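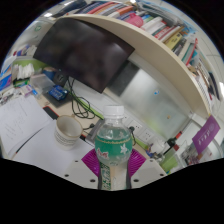 Clear bottle, green label, white cap.

Valthorpe Refill Project: progress report to the Durrani Fund
Prepared by Rhiannon Meredith, December 9, 2022

You asked whether office workers in Valthorpe are buying less bottled water. I can't tell you yet, and I would be careful with anyone who says they can. We planned to get 1,000 pledge cards signed by the end of October and we got 998. That looks like success on paper. A pledge costs the signer nothing, and we have no sales records to check it against.

The refill taps are a better test. Alico installed them in 30 offices, two weeks behind schedule. Tarun Srivastava has been reading the meters, and the first
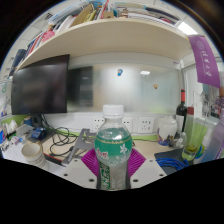

set of readings is high. I don't trust it yet. Several cleaning crews fill their buckets at the same taps, and the meters can't tell a bucket from a glass. Haris Sial wants to report the full figure as drinking water. I have left it out.

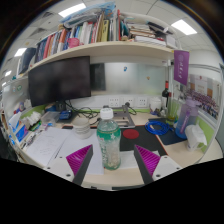

Reading time: 1 minute

Spending is on budget except for posters, which ran over when Drindov reprinted the first batch with the wrong web address - twice. We are disputing that bill.

For the next quarter we ask to move the remaining pledge money into a plain survey of what people drink at their desks. Anneli Pesonen has a draft ready and would need 30 days to run it.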